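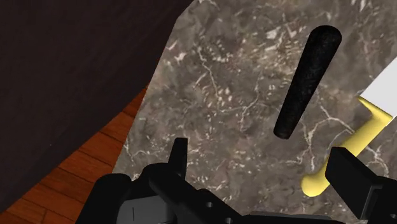

Wrist view in the Marus kitchen pack: two-finger gripper at the marble counter, with a yellow-handled utensil and a black rod on the stone.

Home Simulators Grippers Scene Packs Reviews Contact

Marus Kitchen Pack for Simulated Arms
June 27, 2022
By the Stoltberg bench desk

We have been running the Marus kitchen pack since April and it has turned into the thing we open first in the morning. It's a set of simulated kitchens for arm and gripper work, built to load into the Pitness simulator, and the part we like best is how much of it is given over to the view from the wrist. Plenty of packs hand you a nice wide shot of a room and then treat the hand camera as an afterthought. Marus built the counters to be looked at from very close up, and it shows as soon as you drive the fingers over the stone.

What comes in the pack

You get 16 kitchen layouts, a library of loose utensils and small objects, and 20 surface finishes that can be swapped onto counters, floors and cabinet sides. There are 2 gripper models, both parallel, one with narrow fingers and one with heavier ones. Starter tasks are included too: reach, pick, place, sort, and a clear-the-counter task that is much harder than it sounds (our first policy pushed everything onto the floor, very confidently).

The layouts run from tight galley kitchens to big open rooms with an island. Each has its own start poses for the arm, and you can add your own with a short text file. We made a folder of awkward ones, mostly with the hand down low beside a cabinet, and those have been the most useful of the lot for finding bugs.

The surfaces

Marble was the finish we expected to skip, and we ended up using it all the time! The one at the top of this page is a mix of taupe, gray and brown with thin pale veins wandering through it and little white flecks here and there. For a vision model that's a wonderful nuisance. A thin pale line on a counter can be a vein, or the edge of something flat and white, and the model has to learn which. We had a grasp detector that did fine on plain counters and then started proposing grasps on the veins. Two evenings of training on the marble finishes cleared most of that up.

The wood floors are good as well. You see them past the edge of the counter in a lot of wrist views, warm orange-brown boards against a dark cabinet side, and they give the model a strong cue for where the work surface stops. If you want to take that cue away, set the floor and counter to similar tones in the finish file and run the same task again. We'd suggest doing it at least once before trusting any result near an edge.

The objects

The shapes are simple and the proportions are sensible. Long handles lie across the counter at all sorts of angles, and a good share of the random placements leave part of an object behind a finger or out of view altogether. You can turn that down with the placement setting, but we leave it alone. A real arm spends half its life looking at a handle with the business end somewhere off to the side, and training on tidy, centered objects does nobody any favors.

Dark objects deserve a mention. With a matte black gripper and a black rod in the same view, a segmentation model that leans on color can get into trouble in a hurry. The object masks that come with the pack are clean enough to sort it out, and we found no gaps between the fingers and whatever sat behind them in the layouts we checked.

Setting it up

Unpack the folder into your Pitness scenes directory, restart, and the kitchens show up in the scene list. The first load of each layout is slow while the textures build, and after that they open quickly. We run it on a desktop with 16 GB of memory and it has been comfortable with one arm in the room. Two arms work, though you'll want to lower the texture setting.

If you use the Dawber controller bridge, there's a config already in the pack. Copy it over your old one and check the joint names before you start. Ours had a mismatch on the wrist joint that sent the hand spinning around like a fan — funny once, less so with a long run queued up behind it. Marus has since put a note in the readme.

Things we'd like to see

Shadows are on the soft side. Under the default lights, small objects can look as if they're barely touching the counter, and we'd love a stronger light preset in the box. You can build one yourself by adding a single overhead lamp and dropping the ambient level, and we've done exactly that for our own runs.

Contact between the fingers and thin, flat items needs patience. Blades and spatulas lying flush with the stone are tough to get under, which is fair enough, but the default friction makes it tougher than it has to be. Raise the finger friction a little and go in by the handle.

We'd also enjoy a few messier counters. The random placement tool will pile things up if you ask it to, only it takes a while to settle and every so often a cup lands in the sink.

Who it suits

Anyone working on grasping or hand-eye control who wants close views with some visual bite to them. It's a great fit for a small lab or a home setup where nobody has time to model a kitchen from scratch. If your project is mainly about moving a base from room to room, the layouts will load and the doors are wide enough, but most of the care here went into the counters and that's where you'll get the fun out of it.

The pack is sold as a single download with updates included for the version you buy. Stoltberg carries the single-seat and lab editions. Both have the same kitchens and objects; the lab edition adds the source textures and permission to share the scenes across a group.

Last updated: same day as posting, with the Dawber joint name note added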